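Flaltine Stacking Project: Student Report
Dulstead Senior College, Robotics Program
Submitted Sat 25 July

1. Purpose

The Flaltine project was undertaken as the major work for the senior robotics elective. Students were required to prepare a single robot arm to build and take apart stacks of household bowls and cups. The task was chosen for its low cost and for the number of ways in which it can be attempted. A cup may be placed in a bowl, a bowl may be set across the rims of cups, and each choice limits what can be placed next.

2. Equipment and Workspace

The arm was mounted behind a square table covered with a dark green cloth. Plastic bowls and cups in bright, plain colours were used throughout, as the colour labels in the Erkik software are limited to solid shades. Bowls of more than one size were included so that the order of stacking would matter. The cloth was smoothed by hand at the start of each session and the front of the table was kept clear as a reserve area.
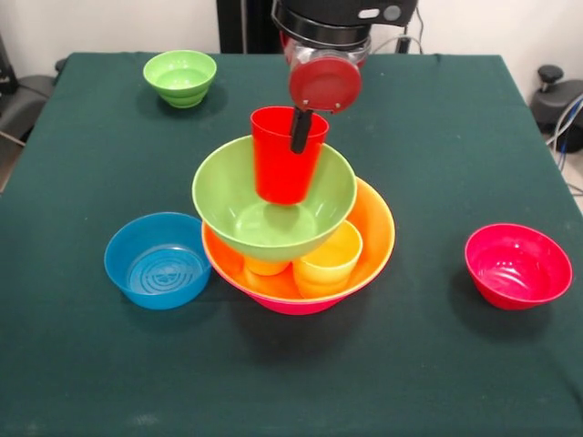 3. Method

Work was divided between two groups. The first group wrote the grasp routines and the second prepared the starting layouts. Each attempt was logged on a paper sheet and entered in the shared spreadsheet by the end of the day. An attempt was recorded as complete when the arm had released the last item and withdrawn, and the stack had stood for 24 seconds.

Cups were gripped at the rim. An early routine that closed on the outside wall was set aside after the first fortnight, having left too little clearance when a cup was lowered into a bowl.

Layouts were named after the student teams that drew them up. The Hầu layouts were the most demanding, with cups placed close beside one another and little room for the fingers to come down between them. 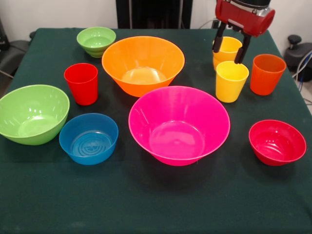 4. Results

A total of 96 attempts were logged over the term, producing 3052 lines of recorded arm positions. Two-level stacks were the most dependable. Taller stacks were more often lost at the stage where a large bowl was lowered onto cups of uneven spacing. The routine does not yet measure the distance between cups before choosing a release point, and this remains the main weakness of the work.

Difficulties were also met with cups of the same colour standing together. The software at times treated a pair as one object, and version 2 of the labelling file was written in response. It has been tested on the simpler layouts only.

5. Further Work

The project will continue in August with a revised grasp routine for bowls. Both groups have asked that the Hầu layouts be repeated in full with the new labelling file. The spreadsheet and paper log sheets are held in the robotics room and may be consulted by students enrolling in next year's elective.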